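Spring kit list: what we're buying, what we're putting off

The equipment round for the Mistness project closes on Thursday, and for once we've got a list we're all quite excited about! Anyone who sat through last year's round will remember it as a long argument over one robot arm that would have eaten the whole pot. This year we've gone for hand-held grippers first, and everything else has been planned around them.

We've had a pair of Astlow hand-helds on trial at the Rovero site, and they've changed how we think about the money. You pick one up, you do the job, and the recording comes out the other end in a form the training people can use. New starters get the hang of it in a morning. The arm, by comparison, needs a base plate, a guard, a risk assessment and someone who knows how to talk to it, and all of that has to be paid for before it has moved a single cup.

So the main line in the budget is 8 more hand-helds, which would let four people work in pairs of tools at the same time. We also want a proper set of spare fingers. The white ones on the trial tools have held up well, but they do mark, and a marked finger is a nuisance when it's in the middle of every recording. Won has quoted us for 54 spares in one batch, and the price per finger drops so sharply at that size that it would be daft to order fewer.

The household corner has been the other big success. We wanted furniture that looks like something you'd have at home, with doors, cubby holes and a few bits of decoration, and it's lovely to see tools being used among it. A bunch of artificial flowers in a thin vase turns out a far better test of a careful approach than the foam blocks we started with (leaves and small sprigs get in the way of everything), and it cost next to nothing.
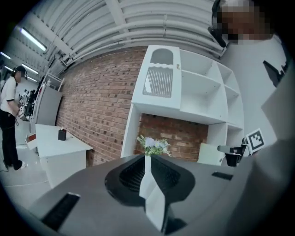

What's on the list

Hand-held grippers: 8, with chargers and carrying cases. Astlow can deliver in two lots, and we've asked for the first lot before the summer break so that training can start on time.

Spare fingers: 54, from Won, white as before. We did look at dark ones, but mixing colours between old and new recordings would only make work for ourselves.

Markers: a fresh set of printed squares on stiff backing. These cost very little and get bent all the time, so please keep the old ones until the new set is in.

Props and small furniture: £1,172 in total. That covers a second shelving unit, a low table, and a box of everyday things for people to pick up and put back. Suggestions are very welcome, the odder the better, as long as it won't shatter. Somebody has already asked for a toast rack and we think that's a brilliant idea.

Storage and batteries: enough disk space for the autumn, plus 20 battery packs. We ran short twice during the trial, and both times it was packs, so this one wasn't hard to agree on.

What's waiting

The fixed arm has moved to next year's round. We still want one! But we'd like to choose it with a good pile of recordings behind us, when we'll know what reach it needs and whether one arm will do or we should be saving for two. Head-mounted gear is staying on a month-by-month hire for the same reason.

The one line still open is the service contract. Astlow offers a return-to-base repair plan, which is cheap but could leave us a tool down for a fortnight. Keeping two complete spares on the shelf costs more at the start and nothing afterwards. We lean towards the spares, though if you've used a plan like this elsewhere and it worked well, we'd love to hear from you.

Comments on the list, prop ideas and any forgotten cables should reach the equipment inbox by noon on Thursday. Orders go out the following week.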